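厨房小型机械臂使用守则:台面怎么摆,手臂怎么放

最后更新:八月
打印本页 | 用电子邮件发送

这份守则写给在家里或小厨房台面上使用机械臂的人,也适用于手臂边上还摆着小烤箱、碗盘和食材的练习台。条目按干活的先后排列,可以打印出来贴在墙上。手臂型号不同,限速和负载的数值以各自说明书为准。

一、开机前

先划出手臂的活动范围。把手臂断电,用手慢慢带着转到最远处(没有手动释放功能的型号不要硬扳),在台面上沿末端轨迹贴一圈美纹胶带。人的手、水杯和手机在运行时都放在胶带外面。

检查电缆。手臂伸直和完全折回时,电缆都要留有余量,既不能绷紧,也不能垂到夹爪前面。扎带每隔一段固定一处,关节处留出弯曲的弧度。

检查急停按钮。每次开机都按一次,确认手臂断开动力,再复位。急停按钮放在操作人不用绕过手臂就能够到的位置。

二、台面摆放

圆的东西最麻烦。橙子、球、筒状的杯罐会滚,能放进碗里的就放进碗里,筒状的立着放,放不稳就拿走。瓶子可以横放在盘子上,盘沿能挡一下。

台边留出一掌宽,不放东西。长柄铲、漏勺的头伸出台沿,手臂或者人经过时一带就掉。餐具筒倒了要先扶起来再继续,连里面的铲子一起收到台面里侧。
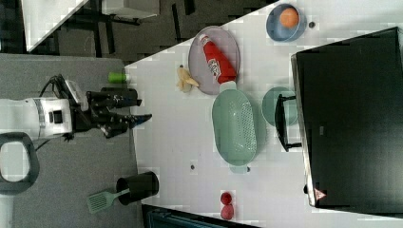

夹爪张开时的台面,餐具筒横在台边,漏铲的头伸到了台外。

每件东西之间至少留出夹爪张开后的宽度。盘子不要塞到烤箱把手下面,夹爪下去取盘子时容易先碰到把手。沥水篮这类大件放中间可以,但要离开烤箱门的开合范围。

小件,比如草莓、樱桃番茄,集中放在一处。散在台面上的小件容易被手臂下段扫到,掉在地上也不好找。

三、烤箱和其他发热电器

Jukmont 工作室的 Eckhard Schmieder 给学员定的规矩是:烤箱通电时,手臂只许开门、关门,不许把夹爪伸进炉膛。我们照搬了这一条。炉膛设到 230 度时,门框附近的温度足以损坏夹爪上的橡胶指套和电缆外皮。

练习开关门时,烤箱插头拔下来,旋钮拧到零位。烤箱要固定,用防滑垫或者夹具都行,否则手臂拉门时会把整台烤箱拖过来。塑料杯、塑料盘不要贴着烤箱放,练习时养成的摆法,正式使用时多半会照样摆出来。

烤箱的警示标签不要撕,也不要被别的东西盖住。

四、运行中

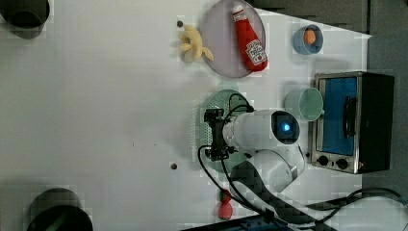 阅读时间:约 4 分钟

手臂从台面一侧伸进来,另一侧就留空,作为放置区和退让区。退让区里不堆东西,手臂遇到阻挡时要有地方可退。台面上如有安装孔,不用的孔用平头塞子堵上,碎屑和汤水就不会漏下去。

手臂横在盘子上方时,不要从下面伸手去拿盘子。要拿,先暂停,等状态灯变成停止的颜色,再动手。各家的灯色含义不一样,Notier 和 Garba 两种控制盒的蓝灯就不是一个意思,把本机的灯色写在纸条上,贴在控制盒旁边。

第一次跑新动作,速度调到最低,夹爪里不夹东西,空走一遍。第二遍夹软的替代品,毛绒或塑料的都可以。确认路线没有问题,再换真的瓶子和碗。玻璃器皿和刀具不交给手臂。

操作时袖口扎紧,长发束起来。旁边有孩子或宠物时不运行。

五、收工

手臂回到收拢姿势再断电。有些型号断电后会慢慢下沉,下面垫一块厚毛巾,先把盘子拿开。

夹爪用微湿的布擦,指缝里的油和面粉用软刷刷掉。接触过生肉的夹爪套单独清洗,和蔬菜用的分开放。电缆绕大圈收好,不压在手臂下面。

护套和绑带每次都看一眼,松了就重新绑。Pustirley 出的那种指套我们用得最多,一包 33 枚,售价 399 元,磨平了就换,不要翻面再用。

六、记录

碰撞、掉落、急停都记下来,写清当时在做什么动作、台面怎么摆的。我们的登记本已经写到第 2642 条,翻一遍就能看出问题集中在两处:台边的筒状物,还有烤箱把手附近。改了摆放位置以后也要记一笔,注明从哪天开始改的,换人操作时连同登记本一起交接。

打印本页 | 用电子邮件发送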